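The new hands at Flellwood

At seven in the morning the long benches at Flellwood are already busy, and the loudest thing in the building is still the kettle. The firm repairs and refits hand tools for hire shops: drills, sanders, hedge trimmers, anything with a plug or a battery that comes back from a weekend in somebody's garden looking sorry for itself. It has been doing this in Flirthorpe for longer than most of the staff have been working, and until last September every tool was unpacked, wiped down, opened up, mended, closed and boxed by people.

Now some of that is done by a robot with fingers. I had expected to find it fenced off in a corner with a yellow light going round on top. I had also expected people to be grumpy about it, and a few were (we'll get to them), but what I mostly found was a workshop full of people who couldn't wait to tell me what the thing had learnt to pick up.

"Leads," says Eilif Haugland, who runs the benches. "Everyone asks about the clever jobs, and I always say leads. Go and try to pick up a coiled lead with a pair of tongs and you'll see why we got so excited."

Haugland came here as a repairer and still has a repairer's habit of turning over anything you put in front of him, including my voice recorder. He was the one who argued for a hand. The firm had looked at simpler machines, the sort with two flat jaws, and they would have been fine if Flellwood handled one kind of box all day. It doesn't. The stores list runs to 1371 different parts, from gearbox housings down to springs you could lose in a carpet, and on any given morning the crates hold whatever the hire shops have sent.
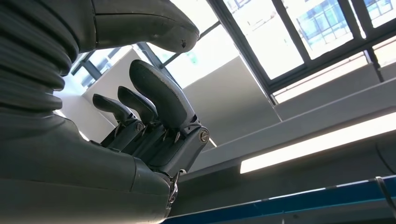

The first weeks were slow, and he is cheerful about how slow. Teaching a job meant somebody from the benches guiding the arm through it again and again, changing the angle a little each time, then standing back and watching it miss. They kept a tally on the whiteboard by the stores hatch. The first job, lifting battery packs out of a crate and setting them on the charging rack, took 900 goes before he was happy to leave it running while he ate his lunch. The second took fewer. By the time they got to leads the repairers had started placing bets in biscuits.

What changed for people is harder to put on a whiteboard. Unpacking used to be shared out by rota and almost everyone disliked it, all bending and lifting and grit. Most of it has gone to the robot, and the hours have gone into repair. Three people who had only ever unpacked and boxed have moved across to learn the benches properly, with an older repairer sitting next to them, and all three got a better rate for it. One of them showed me a planer she had rebuilt that morning and made me listen to it run. Twice! It did sound lovely.

There is a new job, too, that had no name for a while and is now called minding. The minder keeps the crates coming, steps in when the robot gets in a muddle and decides what it should be taught next. It goes round the team a fortnight at a time. Some people love it. Others find it a long fortnight, and one repairer told me plainly that he'd rather have the grit back, as at least you could chat while you unpacked. He has a point. The unpacking table was where the gossip happened, and the workshop has had to find another place for it. The tea break has been made ten minutes longer, which was his idea.

Then there's the worry underneath, the one that every workplace has when a machine comes through the door. Flellwood's managers put it in writing before the crates were even opened that no one would lose their job to it, and the promise is pinned up beside the fire notice. It covers two years. I asked several people what they thought would happen after that and got several different answers, from a shrug to a long and very well-informed talk about the price of spares.

The work itself is growing, which helps. A second depot is planned at Plundov, and a hire chain called Subramaniam has asked whether Flellwood could take on its garden range next spring, 4000 tools over a season where the firm now manages 2000. Haugland thinks they can do it with the people they have and perhaps two more. He has started a list of what the robot will need to learn by then. Strimmer guards are at the top, followed by the fiddly little clips that hold them on, and next to the clips somebody has drawn a biscuit.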